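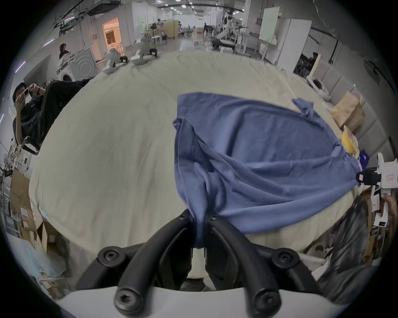
Frequently Asked Questions: Wash and Fold at Prirnura Laundry

Last updated June 2, 2019

Drop-off and pickup

What are your hours?
The counter is open 7 a.m. to 8 p.m. Monday through Saturday and 9 a.m. to 5 p.m. on Sunday. The self-service machines stay on an hour later than the counter, with the last wash one hour before the doors lock.

Do I need an appointment?
No. Bring your bag to the counter and we will weigh it and print a ticket. Large orders (more than 70 pounds) are easier for us if you call the day before.

How long does an order take?
Bags dropped off before 10 a.m. are ready the next day after 4 p.m. Bags dropped off later than that are ready the day after. Comforters and anything that has to hang dry can take an extra day.

I lost my ticket. Can I still get my clothes?
Yes. Bring a photo ID that matches the name on the order. If someone else is picking up for you, call us first and tell us who is coming.

How long will you hold my order?
We hold finished orders for 30 days. We call the number on your ticket twice during that time. After that the order may be donated.

Washing

Do you mix my clothes with other people's?
No. Every order gets its own washer and its own dryer. If your order is too big for one machine, we split it into two.

Do you separate lights and darks?
Only if you ask. Check the box on the ticket. A separated order is charged as two loads, with the regular minimum on each. Unseparated orders are washed in cold water.

What detergent do you use?
Jidico liquid, either regular or unscented. Unscented is free, but you have to request it each time unless you have an account. You can also leave your own detergent with the bag. Please put your name on the bottle.

Will my T-shirts shrink?
Cotton knits can shrink in a hot dryer, especially the first few times. We dry on medium unless the ticket says otherwise. For new shirts or anything that already fits close, ask for low heat or hang dry. Hang dry is charged by the piece.

Can you get stains out?
We treat stains that you mark on the ticket. Tell us what the stain is if you know. Old grease, ink and hair dye often don't come out, and we can't promise a result.

What won't you wash?
Leather, suede, silk, anything labeled dry clean only, and rugs with a rubber backing. Our store does not do dry cleaning. Higuchi Cleaners, two doors down, does.

Folding

How do you fold shirts?
Sleeves in, then in thirds, stacked by type. If you would like your shirts rolled or put on hangers, write it on the ticket. Bring your own hangers or buy ours at the counter.

Do you match socks?
Yes. Singles go in a small bag on top of the order.

Do you iron?
No. We smooth things out by hand when we fold, but that is all.

Payment and accounts

How do I pay?
Cash or card when you pick up. We no longer take checks. The self-service machines take quarters or an Orik card, sold from the machine by the front door. Orik cards do not work at the counter.

What do I get with an account?
We keep your preferences on file (detergent, dryer heat, folding), so you don't need to fill out the whole ticket. There is no fee. Accounts with no orders for a year are closed each September.

Something is missing from my order. What should I do?
Call within three days with your ticket number. Check inside pillowcases and fitted sheets first, where small items tend to end up. We look through the machines and the lost items shelf the same day.

You found something in my pocket. Where is it?
Coins, keys and cards go in an envelope stapled to your ticket. Please check pockets before you drop off. We are not responsible for pens, lip balm or tissues that go through the wash.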